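3.2 Surface finish and perceived weight

We asked 60 adults in Pomare to judge the weight of blocks from their colour and finish alone. Each saw 100 rendered views, most on a dark ground (Figure 4). Grey stone textures drew the highest guesses, up to 500 grams.
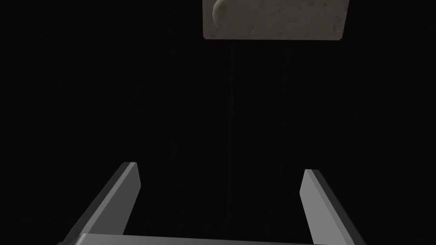

Figure 4. Pale grey block with a stone texture, dark ground.

Jiahui Lu disagreed with our reading of these guesses, arguing that people were naming a material first and only then a weight. We can't rule this out. In the second round, 93 per cent of written comments named a material, so we coded those answers separately.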